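I signed up for the Otero evening robotics class in August, and I should say up front that I am not an easy audience. I spent 15 years fixing packaging machines. Whenever someone says "the robot learns to do it," I want to know how often, on which objects, and who is standing by to reset it.

The class meets on Sunday at four. There are no real arms on our benches. Everything is done in simulation, in a package the instructors call Brodance, and the projects come off a shared list. Our team drew Annamalai, which is a pick task. Another team got Janport, which involves drawers, and I am a little jealous.

Our job sounds like nothing. A Franka arm, a wooden table with household stuff on it, and a phone the gripper has to go get. Nobody on the team thought it would take more than two sessions. We are on our sixth.

Part of the trouble is that a phone is a lousy thing to pick up. It lies flat, there is hardly any height to grab, and if the fingers come down with the wrong rotation they meet the top of it instead of the sides. My teammates like the overhead plot of the gripper path, which always looks lovely. I quit trusting it in week two and started going through the renders one by one.
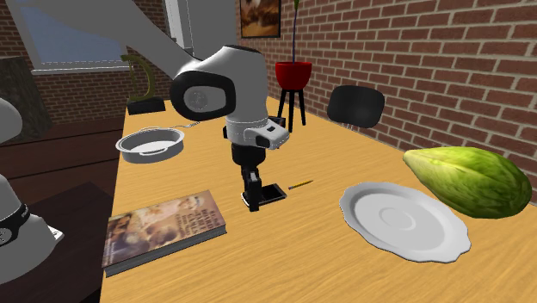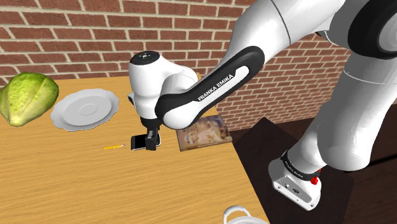
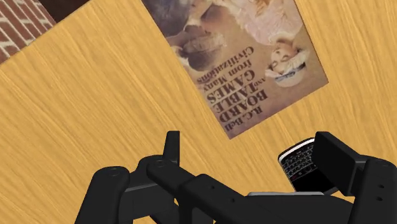 Three renders from the phone task. The last one is the close view at the gripper, with the board games book at the top.

I keep going back to the close one. From across the room the approach looks fine, and I would have signed off on it. Up close you see one finger over bare wood and the other overlapping the keys, and now I have questions. Is that a good place to close from? Our scoring script has no opinion. It checks the height of the phone at the end of the run and that's all.

The last batch was 50 runs and the script passed 32 of them. The team was happy. I asked what a pass would look like if the phone got pinched by one corner and dangled there, and the answer was that it would count. So I don't know what 32 means yet - and I don't think anyone else in the room does either.

I will give the class credit for one thing. The clutter is decent. A plate, a pencil right next to the phone, a big book. My old employer tested on a clean bench and then acted surprised on the factory floor. But it is still a simulator, and friction in there is a number somebody typed in. We changed ours once by a small amount and the results moved more than they did after a week of work on the planner.

The log folder is at 2,590 files now and the naming is a mess, so that is my homework. After that I want to rewrite the scoring so a run has to hold the phone level before it passes. I expect our number to drop, and I expect to be unpopular when it does.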